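3 数据与方法

3.1 样本来源

本研究的样本来自四级职业联赛体系中设有青训梯队的俱乐部。纳入标准为:球员在十八岁以前与俱乐部签订首份职业合同,合同期不少于两个赛季,且签约时未代表一线队参加过正式比赛。按此标准共得到212名球员。其中67名在签约前十二个月内由另一家俱乐部的青训梯队转入,本文称为"转入组";其余为"本队组",即签约前至少连续两个赛季在同一俱乐部受训的球员。

球员的注册信息、合同起止时间和转会类型取自Tultell数据库,比赛出场记录取自Drivenora的逐场统计。两套数据的球员编号不一致,合并时以出生年月、注册俱乐部和场上位置作联合匹配,匹配失败的条目由两名编码员分别查阅俱乐部公告后人工确认。编码员意见不一致时,以联赛注册名单为准。门将的上场机会受位置竞争影响明显,与其他位置不可直接比较,故在主要模型中单独设置虚拟变量,并在稳健性检验中予以剔除。

3.2 变量定义

因变量为一线队首秀的等待时间,以首份职业合同生效之日至首次在一线队正式比赛中出场之日的间隔计算,单位为周。正式比赛包括联赛、国内杯赛和洲际赛事的资格赛,不包括季前友谊赛和预备队联赛。仅进入比赛大名单而未出场的情况不视为首秀,但另行记录,用作辅助结果变量。观察期结束时仍未出场的球员按右删失处理。合同期内被永久转出的球员,在转会生效之日删失;被外租的球员不删失,外租时间计入等待时间,同时以时变协变量标记其外租状态。

核心自变量为签约前的来源类型(转入组或本队组)。控制变量包括签约年龄、场上位置、是否有青年国家队出场经历、俱乐部上赛季联赛排名、一线队在相同位置上的注册人数,以及主教练在任时长。主教练更替可能改变年轻球员的使用策略,因此主教练在任时长按周更新。青年国家队经历以签约之日为界,签约后获得的征召不计入,以避免反向因果。

3.3 模型设定

等待时间的分析采用Cox比例风险模型,并在俱乐部层面加入共享脆弱项,以处理同一俱乐部球员之间的相关性。比例风险假定以Schoenfeld残差检验。初步检验显示,签约年龄的效应随时间减弱,故加入其与对数时间的交互项。并列事件采用Efron近似。标准误在俱乐部层面聚类。

考虑到俱乐部可能在某一位置缺人时才从外部引进青年球员,来源类型与上场机会之间存在内生性问题。为此,本文采用Krūmiņa指数衡量签约时一线队的位置缺口。该指数以过去3个赛季同一位置球员的伤停周数与到期合同数加权得出,取值越高,表示该位置的人员缺口越大。指数以签约前最后一个转会窗关闭时的名单计算,后续补强不影响其取值。加入该指数后,来源类型的系数若明显缩小,则可认为两组差异部分来自位置需求,而与球员自身的训练背景关系较弱。

3.4 初步结果

描述性统计表明,转入组的首秀时间分布比本队组更为分散。转入组中有一部分球员在签约后的首个赛季内即获得杯赛替补出场机会,另一部分则在合同期内始终未进入大名单。本队组的分布相对集中,首秀多发生在第二个赛季的后半段,即联赛排名基本确定之后。

在未加入位置缺口指数的模型中,转入组的首秀风险率高于本队组。加入该指数后,二者差距缩小,在常规显著性水平上不再显著。剔除门将后,系数方向不变。将结果变量换为首次进入比赛大名单时,两组差异重新出现,说明转入球员较早被纳入一线队的备选范围,但未必转化为实际出场。

外租状态的效应与预期不同。外租至低级别联赛的球员在归队后的首秀风险率并未上升,仅在外租期间出场不少于5次的子样本中观察到正向关系。由于外租本身带有选择性,该结果只作描述,不作因果解释。

3.5 数据局限

逐场统计未覆盖预备队联赛,因此无法控制球员在预备队中的表现。伤病信息依赖俱乐部公告,轻伤漏报的可能性较大。此外,Gotum杯在样本期内调整过替补名额规则,规则放宽后青年球员的出场门槛有所降低。本文以赛季固定效应吸收该变化,但未能区分规则调整与同期赛程加密各自的影响。各俱乐部对职业合同与奖学金合同的区分标准也不完全一致,本文统一以联赛注册类别为准。

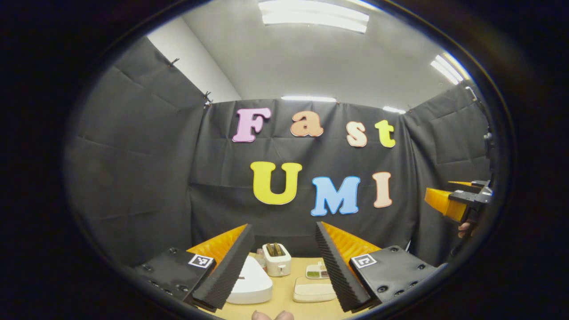

图1

外租期间的时间是否计入首秀等待时间?
外租时间计入等待时间,外租状态以时变协变量标记;只有永久转出的球员才在转会生效之日作删失处理。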